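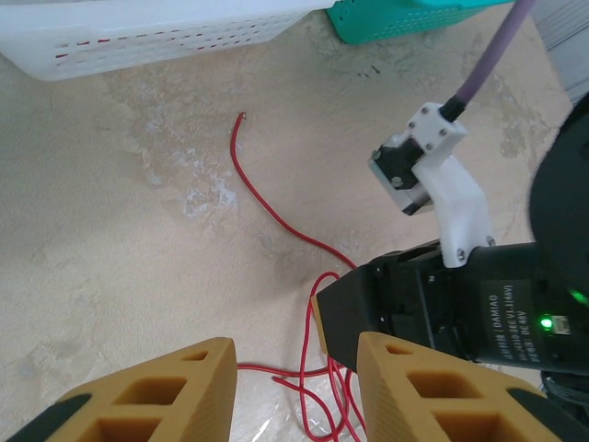 Alaric Tran has pushed a stroller, pulled a wagon and once carried a sleeping child on each shoulder across the finish of the Gralescombe Lantern Run, and he would like you to know that the wagon was the worst of the three. "The wheels kept wanting to go home," he told me, pouring us both a second coffee at his kitchen table while the kids argued over a puzzle in the next room.

The family moved to town 11 years ago, before there were any kids, and signed up that first December mostly for the cocoa. They have gone back every winter, and this time his oldest, who is 12, ran the whole thing on her own and waited for them at the bottom of the hill with her medal already on.

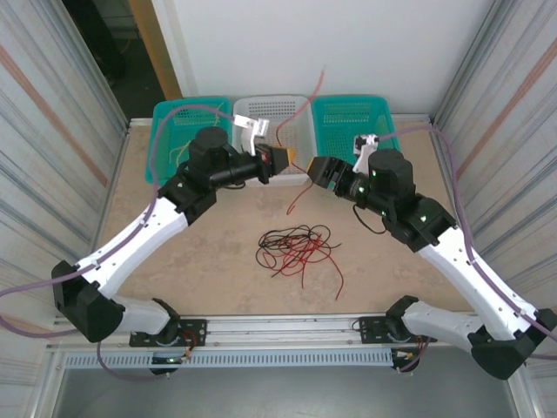 Getting everyone to the start

I asked how they manage the morning, since mine always ends with somebody missing a glove. Alaric laughed for quite a while. "We lay it all out the night before – shoes, hats, the bibs already pinned – and then my son decides he only runs in rain boots. So he ran in rain boots. He was very happy, and his feet were fine!"

His bib was number 1565 and it is still on the refrigerator, next to a drawing of the Nirkurcombe bridge, where the course turns around and a brass band plays carols however cold it gets.
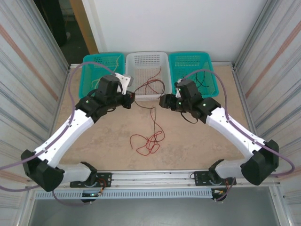 Two arms, reaching toward the middle.

They walked the last stretch with their neighbors, the Ruiz-Ortega family, who bring a thermos of soup big enough for half the street. "You smell it before you see them," Alaric said, "and I will be truthful with you, it's what gets me up the hill."

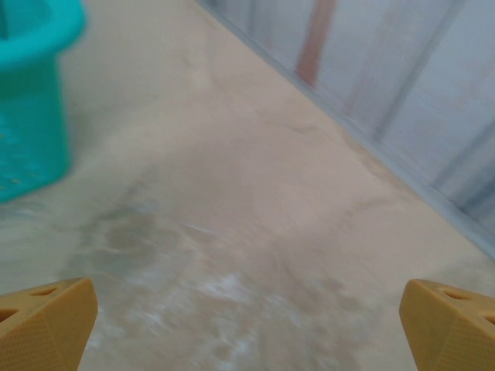 Next year, and a longer one

The family is thinking about the summer trail weekend now, with 2 nights of camping in the middle. His daughter wants to do the long loop. Alaric wants a chair and a good view of it, but he has started jogging before work all the same, down to the bridge and back.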